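Ekar opens orders for Gristetti, a tabletop kit that pushes things about

Stanlow, Sep 7, 2018 - Ekar today begins taking orders for Gristetti, a practice kit for teams who already own a robot arm and would like it to do something before lunch. It contains a maple board, a rod tool, a clamp to hold it and a bag of coloured plastic blocks, stars and hexagons among them. The rod has no fingers and cannot pick anything up. Ekar regards this as a feature and has priced it accordingly.

The job is to nudge the blocks where they are wanted, which any toddler can manage and most arms cannot. The kit comes with 200 set tasks, graded from dull to maddening. 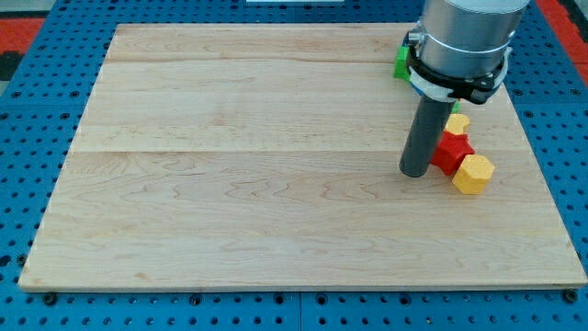 Skye Semple, whose lab in Salem has had a trial kit since May, reports that the star is the one to watch, as it turns when pushed and seldom the way you had in mind. She would also have liked a thicker manual. Ekar has added 58 pages.

Gristetti costs 800 pounds, arm not included. The first 100 orders come with spare blocks, as they do roll under things. Press enquiries to Eilif Nyberg at Ekar, Stanlow.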